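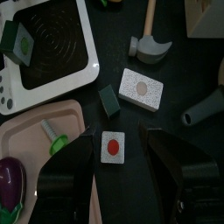
3.2 Materials and set-up

Same toy set used in every session, bought second hand, kept in one crate between visits. Pretend kitchen things and pretend workshop things were put out together on one dark tabletop, not sorted. Fig. 2 gives part of a layout: white toy stove with its black burner plate, a wooden hammer lying off to one side, a block left resting on the stove. Blocks on the stove were scored as "food" only if the child named them as food (coder: Calimlim; second coder: Rivera). Otherwise "storage". This rule was changed once, after the pilot, see 3.4.

Sessions ran 10 minutes. Parent in the room, asked not to prompt. Between children the table was reset by hand from a sketch, so positions drift a bit from one child to the next. We dont think this matters for the sorting measure, it may matter for first-touch.

In all 293 placements were coded. Disagreements went to Gatchalian, who had not seen the ages. Hammer used on the stove was coded seperately as cross-theme play and is left out of Table 4.

Figure 2. Toy stove, wooden hammer and blocks on the play table.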